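Print this page | E-mail this thread

Second gripper or spare fingers?

benchrat52: Budget closes in May and I have 300 left. The Skedell finger set fits that. A second gripper doesn't. Work is paper cups on a tray, all day.

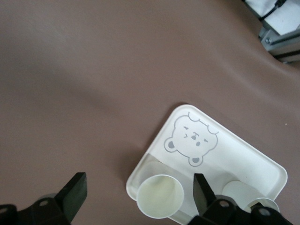 tolmer: Buy the fingers. Pads wear long before the motor does, and Lanum takes 13 days to ship.

oxbow_53: Disagree. If the gripper dies you're down anyway -- hold the money and ask for more next year.

benchrat52: It won't carry over. Ordering fingers.

Related threads
Stougaard mounts, used prices
Leasing vs. buying an arm

Contact | Copyright Varkcombe Forums | Back to top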